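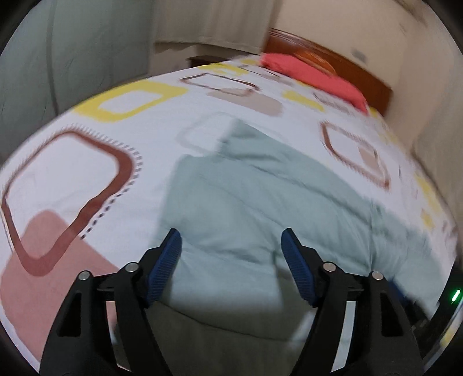
Quanto tempo deve um branco ficar sobre as borras? Até deixar de saber a fermento e começar a saber a alguma coisa, o que no nosso caso levou nove meses.

9 de julho de 2021

Engarrafámos o Brosia. Escrevo isto com a mão direita a tremer de tanto empurrar rolhas e com a esquerda a segurar um copo do próprio, por dever profissional. Saíram 898 garrafas. Eu tinha prometido 900 ao Priit Sepp, que as vai vender na loja dele, e passei a tarde a pensar se lhe explico as duas em falta ou se deixo que a contabilidade fale por si. Uma partiu-se na máquina. A outra está aqui ao lado, e já vai a meio.

A enchedora é alugada à Tamošiūnaitė, uma firma que manda a máquina impecável e o manual em quatro línguas, nenhuma delas minha. Às oito da manhã ainda estávamos a tentar perceber para que lado rodava a torneira do azoto. O Saulius Šimkus leu as instruções em voz alta, com muita solenidade, e depois carregou no botão verde. Funcionou. Começo a suspeitar de que é assim que ele faz tudo, incluindo as análises.

Por falar nisso: o sulfuroso livre estava baixo na quarta-feira passada, risco quarta-feira, estava baixo na última medição, e eu queria corrigir antes de engarrafar. O Saulius queria deixar como estava. Discutimos o assunto com a educação de duas pessoas que precisam de carregar caixas juntas no dia seguinte. Corrigimos. Ele diz que daqui a um ano me vou arrepender; combinámos guardar uma caixa para tirar teimas, e aposto que nessa altura cada um vai provar o que já tinha decidido provar.

As rolhas portaram-se bem até à garrafa 65, quando a mandíbula começou a morder torto e me deixou um dente em cada topo. Parámos, desmontámos, limpámos, voltámos a montar. Sobrou um parafuso. Pusemo-lo num pires em cima do frigorífico da adega, onde fica a fazer companhia ao parafuso de janeiro, da trasfega, que também não fez falta a coisa nenhuma.

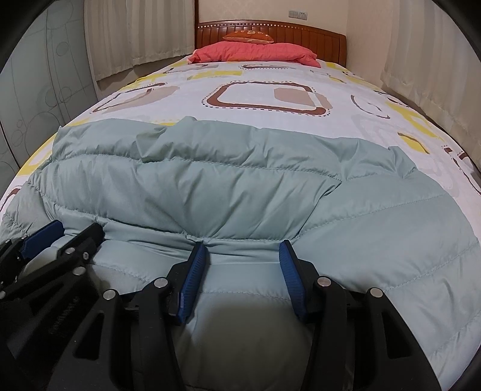

Depois do almoço veio a questão dos rótulos. O papel é bonito, creme, com um grão que custou uma pequena fortuna, e não cola em vidro frio. As garrafas vinham todas suadas da adega. Estivemos cerca de 50 minutos a secá-las à mão com panos de cozinha, até o Saulius se lembrar de as deixar ao sol do pátio, ideia que me arrepiou como enólogo e me encantou como pessoa com dores nas costas. Ficaram à sombra da parede, com a porta aberta. Um meio-termo. Ficou tudo para rotular amanhã.

O Priit telefonou às seis para saber se o vinho era "mineral". Disse-lhe que era branco, seco e um bocado teimoso. Houve um silêncio do outro lado e a seguir ele perguntou se podia escrever mineral. Pode. O solo da parcela de cima tem pedra que chegue para justificar o adjetivo, e quem já lá cavou um buraco para um poste não o discute.

Provei de novo ao fim do dia, já com o vinho amuado do engarrafamento, fechado, sem nariz quase nenhum. Maçã verde, alguma casca de limão, aquele final salgado que no depósito me parecia uma maravilha e que agora se faz de esquecido. Há de voltar. O Brunance fez a mesma fita no ano anterior e em dois meses estava outra vez falador — até demais, segundo a minha mulher, que o acha um vinho convencido.

Falta lavar a mangueira, devolver a enchedora e responder ao homem da Flanomdale por causa das caixas de cartão, que vieram para garrafa bordalesa quando as nossas são borgonhesas. Cabem se não se fechar a tampa. Já escrevi a mensagem duas vezes e apaguei as duas, a primeira por ser mal-educada e a segunda por ser educada. Amanhã tento outra vez, depois do café, e pergunto-lhe também pelos separadores.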